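Week 4: Drying, draining and why water hangs about

Welcome back! Last week we looked at evaporation from open water, and this week we bring it indoors. I love this topic (you may have guessed), and you can try nearly all of it at home with a cup and a bit of patience.

Water leaves a wet surface in two ways. Some runs off under its own weight, and the rest has to evaporate. Draining is quick and costs nothing, but it stops once the film gets thin, and then surface tension takes over and the last drops cling on. Evaporation has to finish the job, and its speed depends on warmth, moving air and how damp the room already is.

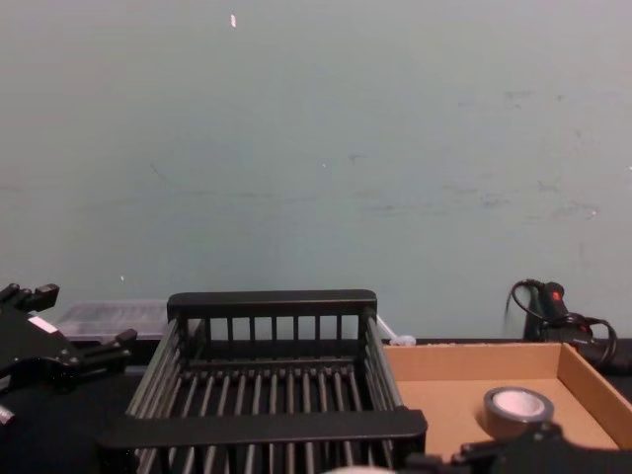 Fig. 4. Dish rack with a slatted floor and gaps between the slats.

Now think about shape! A glass stood upside down on a flat worktop traps a pocket of damp air, and the mist inside can last for hours. Lift the rim even slightly and fresh air gets in underneath.

To try before next time: wet two matching saucers, lay one flat and lean the other, and note when each looks dry. Do it again with a window open.

Reading: Landry handout, pages 30 to 58. Question 4 is harder than it looks, so bring your rough working even if you get stuck.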